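Woswood Creek Frog Survey: Student Project Report
Barış Kocabaş and Tuncay Altıntaş

Why frogs?

We both grew up near Woswood Creek and neither of us could name a single frog in it. That seemed like a pretty good reason to start! Our question was simple: do more frogs call along the replanted section of the creek than along the mown section behind the sports ovals?

What we did

We picked 15 listening spots, some in each section, and visited them after dark through March. At every spot we stood still with our torches off, waited for things to settle, then recorded on a phone for five minutes. Back home we listened through headphones and matched each call against our reference recordings. Tuncay turned out to have a much better ear than me (Barış), especially for the common eastern froglet, which sounds like a ratchet being wound.

We also wrote down air temperature, wind and whether it had rained that day. Our first data sheet had no column for traffic noise, so we added one after a very loud Friday near the Plurna Road bridge.
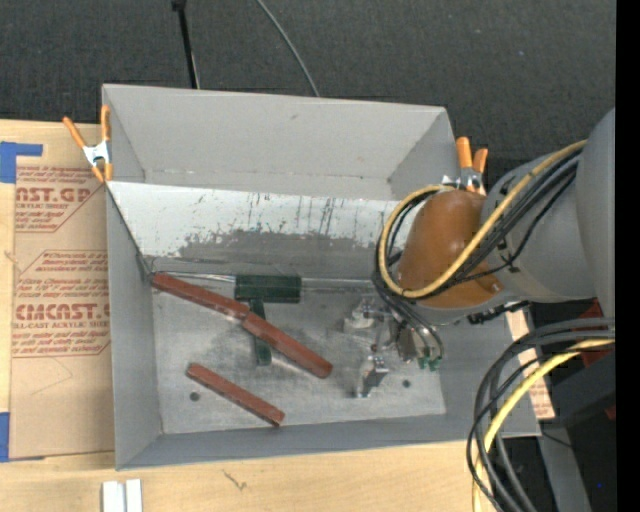
The rain column ended up being the most interesting one. On dry nights the mown section was close to silent, but after a decent downpour even the drain beside the car park had striped marsh frogs going "tok, tok, tok" like somebody hitting a tennis ball.

Results

We logged 207 calling records across both sections. The replanted section had 128 of them and the mown section had 79. We heard four species in the replanted section and two in the mown one. The pobblebonks were our favourites (what a name!) and we only got them at the two spots closest to the reeds.

Problems

A calling record isn't the same as one frog, and the same male could easily be in our data on several nights. Only males call, too, so we can't say much about the females. We also lost one night of recordings when the phone ran out of storage.

Next time

We'd love to go again in spring, when different species should be calling, and add a few spots upstream at Cusia Lane.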